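Plosach two-arm cells: questions about the left gripper contact fault

This page collects the questions sent in since the January notice on fault 137. It applies to every Plosach cell with two arms on a shared front rail, including those still running the Imhof controller. Single-arm cells are not affected. Questions on ordering and delivery are dealt with on a separate page.

What is fault 137?

Fault 137 is raised when a gripper meets more resistance than the motion plan allows for and the arm does not reach its target position within the set time. The controller then holds both arms where they are. Power to the motors stays on, so the gripper continues to press against whatever it has met until the operator acts.

In the cases reported to us the arm was the left one and the object was an open cardboard tray. The gripper came down on the side wall instead of beside it, or moved sideways into the wall at a point where the plan expected free space.

Does the fault mean the arm is damaged?

No. The fault records a position error and nothing else. Damage is possible if the arm has been left pressing for a long time, as the elbow and wrist motors heat up while they hold against a load. If the fault has been standing for more than 35 minutes, carry out the wrist check in the service manual before the cell is used again.

Why does it happen with long trays and not with square boxes?

The planner stores each container as a rectangle with a centre point and an angle. On a square box, a small error in the angle moves the walls very little. On a long, narrow tray the same error moves the ends a good deal further. An angle error of 5 degrees is enough to put a wall where the gripper is expected to go.

Trays standing square to the rail rarely cause trouble. Trays lying diagonally account for nearly all the reports. Loose end flaps make matters worse, as the vision software may take the flap as part of the wall and draw the rectangle too long.

What does the risky position look like?

The left gripper is against the near inner edge of the tray, and the tray lies diagonally across the table. The right gripper is open to the right of it, with the fingers pointing towards the cardboard. If the right arm moves in while the left is still pressing, the tray is caught between the two.

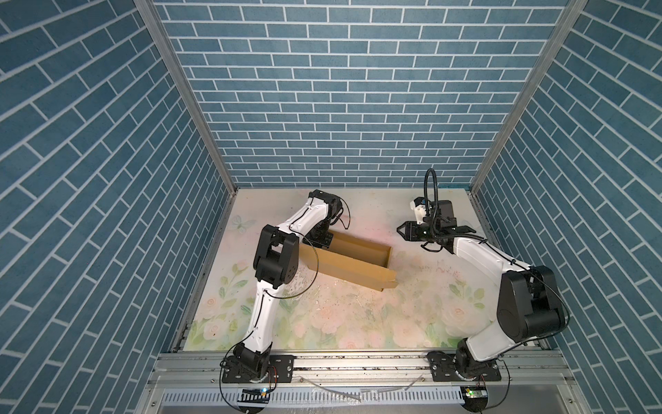 Is it safe to reach in and pull the tray free?

No. This is the most serious point on the page. A tray under pressure is holding part of the load from the arm. When it is taken away, the left arm completes its move at once, and it does so at the speed of the original command. Vesna Hoxha of our service desk has dealt with 3 reports of operators struck on the hand in this way. None of the injuries was serious, but the upper links carry enough weight to trap fingers against the table.

Keep hands out of the cell until motor power is off. The hold state is not a safe state, even though nothing is moving.

What is the correct way to clear the fault?

Work in this order:

Press the stop button and wait for the controller to report motor power off.

Support the upper link of the arm by hand before releasing the joint brakes. The arm will sag when the brakes open.

Move the left gripper up and away from the cardboard. Do not slide it along the wall.

Move the right gripper back on its own side of the table.

Take the tray out and look at the walls. A tray with a creased or bowed wall should not go back into use.

Check that no cable has caught on an elbow housing or been pulled tight round the wrist.

Run the homing routine one arm at a time, left arm first.

Can I clear it from the control screen without stopping?

The Retry button is still shown on older software. Do not use it for fault 137. It repeats the last move with the same target, and the result is the same contact with a higher force limit. The button has been removed from the current release.

Could the cables be causing the fault?

In a few cells, yes. A cable taped too tightly along the lower link leaves no slack at the elbow, and the drag is read as contact. The loop should be wide enough for the elbow to reach both ends of its travel without pulling. A loop that is too wide brings its own problem – it can hook over the tray or over the other arm. Annelies Eberhard's cable note gives the routing for each link.

To tell the two causes apart, run the same motion with the table clear. If the fault returns, look at the cable first.

Does the table covering or wall pattern affect the vision software?

Patterned coverings are allowed, and brick prints and floral prints have both been tested. A pale pattern under pale cardboard can weaken the edge of the tray, mainly in strong side light. If the angle reading changes while the tray is at rest, improve the lighting before changing any settings. Scuffs and small marks on the covering have not been shown to matter.

Is there a software fix?

Release 5 of the Plolach planner adds a wider margin round long containers and checks the angle a second time before the gripper goes below wall height. It also cuts motor power when fault 137 has stood for a fixed period. The period can be shortened in the settings but not switched off.

The wider margin means that some narrow trays will now be refused as too small to enter. Selina Thaler keeps the list of tray sizes that have passed.

We cannot update yet. What should we do until then?

Place long trays parallel to the rail, tape down any loose flaps, and set the approach speed to the lowest value. Run the arms in turn – the shared mode should stay off. Sites supplied through Gondton should ask for the settings file and not edit the limits by hand.

What should a fault report contain?

Send the controller log, the tray dimensions, the software release, and a picture of the cell taken before anything is moved. State which arm raised the fault and whether Retry was pressed. Reports go to Edeltraud Zürcher at the service desk. Injuries, however slight, are reported by telephone on the same day.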